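Print this article
E-mail this article

Teaching the planner to wait

Most of the code Catarina Cordeiro deleted in July was written to make the robot faster. Her team at Stivora builds Wilham, a program that decides which of two arms moves next and what it should look at before it does.

The old version planned from a single overhead view. It picked a can, worked out a path and sent the arm. If the wrist view disagreed on the way in, the path was already set.

"We were ignoring our best sensor," Cordeiro says.

Now the planner stops short of each grasp, takes one wrist view and fits the rim of the lid again. The check is 59 lines long. Gemechu Adugna ran it against 2,051 logged grasps before it was allowed near the arms.

Labels were the other problem. Print on a curved surface gave the matcher plenty of edges to lock onto, many of them useless, so lids now count for more than labels.

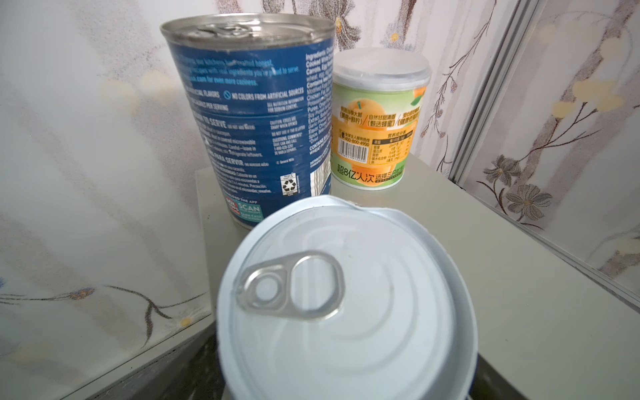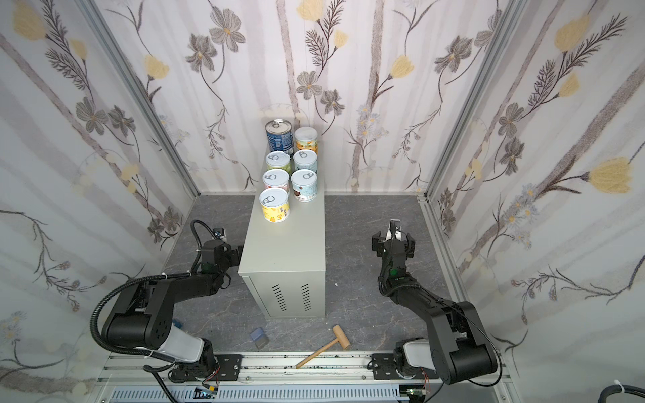

The pause has a cost. Each pick is slower, and Adugna would like to skip the check when the overhead estimate is good enough. Cordeiro is not convinced - she wants a confidence score she can trust first, and the present one runs high on shiny metal. They have agreed to log both answers through the next release and compare them then.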